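Skovgate Guest Rooms: Progress Report to the Ballari Fund

Prepared by the Poltutar Housing Association
Report submitted July 14, 2019

1. Purpose of this report

This report covers the second stage of the Skovgate guest room project, supported by the Ballari Fund. It describes the furnishing of the rooms, the daily tidying routine now in use, and the matters on which the Association asks for the Fund's guidance. The first stage, which dealt with painting and carpets, was reported in March and is not repeated here.

2. Furnishing

All 62 rooms have received a bed, a bedside table and a table lamp. The bedside table is an open type with a lower shelf, so that a guest's belongings can be seen and returned before the room is passed to the next guest. Staff have been asked to leave the shelf empty when the room is made ready.

The waste container took longer to settle. Rigid bins were tried first and were found to mark the walls when pushed into corners. The Association then chose a lightweight round container in black, kept on the floor within reach of the bed.

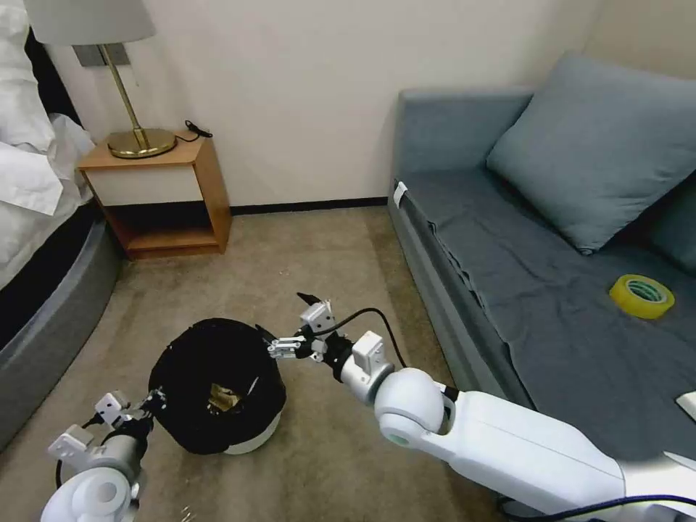 Markos Liapis wrote in response to the draft of this section that the container should be given one fixed place in every room. In his view a guest arriving late ought to find it without turning on the main light, and a fixed place would also shorten the check at the end of each stay. The Association accepts the point. A position between the bedside table and the near wall will be tested in five rooms before it is written into the room standard.

3. Tidying routine

The routine was revised after the first weeks of use. Under the earlier version the bed was made first and the floor was left until last, and small litter was often missed once the duvet had been straightened over the side of the mattress. The order is now as follows:

Pick up loose paper and packaging from the carpet.
Empty the container and return it upright.
Clear the seating and set any personal items aside for the front desk.
Make the bed and set the pillows at the head.
Check the lamp and the lower shelf of the bedside table.

Food cartons and wrappers remain the most common litter. They are light, they flatten easily underfoot, and they do not always reach the container.
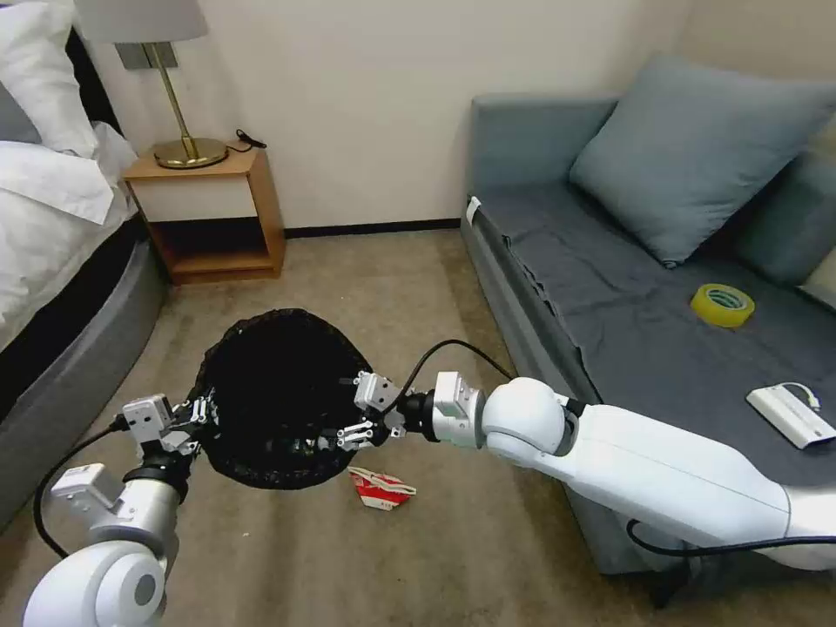

Reading time: 5 minutes

The Association has considered whether a larger container would reduce litter on the carpet. The present recommendation is to keep the current size. A larger one would take up floor space beside the bed, and the rooms are small. Emptying at each visit - including visits where the guest is staying on - has been adopted instead.

4. Seating and left items

Rooms with space for it have a low sofa bed in addition to the main bed. These are well liked by families, but they are also where guests tend to put things down. Adhesive tape, chargers and similar small items are to be collected from the seat before the cover is smoothed. Covers that do not sit flat along the front are to be pulled tight and tucked in again. Cushions are placed against the back and the wall.
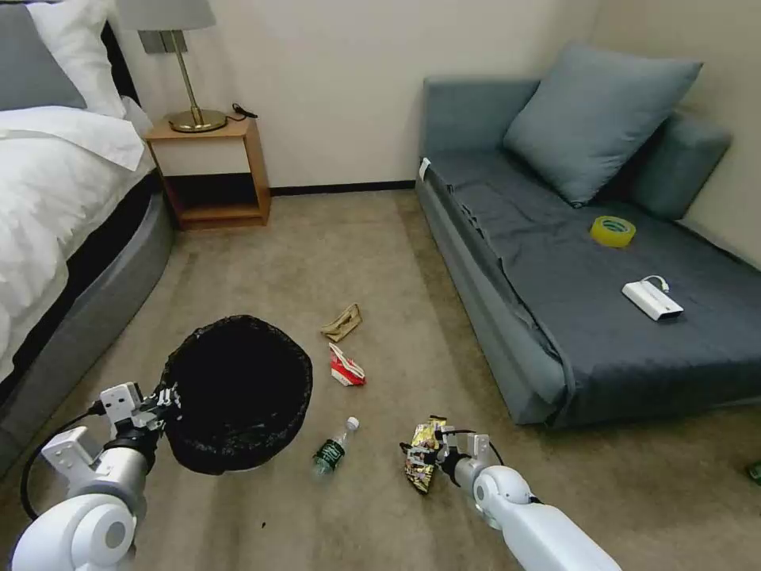

Page last changed by M. Sabatier, version 5

Left items are entered in the desk register with the room number and kept until the guest can be reached. Maxence Sabatier has drafted a one-page form for this purpose, and it will replace the loose notes now in use.

5. Expenditure

Spending on room supplies in this stage came to $3474, against which the Fund has already released $1000. Receipts are attached as Annex A. No transfer between budget lines is requested.

6. Next stage

The Association intends to complete the trial of the fixed container position, issue the revised room standard, and replace those sofa bed covers that no longer fit well. We ask the Fund to confirm whether replacement covers may be charged to the furnishing line or should be treated as maintenance. An answer before the order is placed would be appreciated.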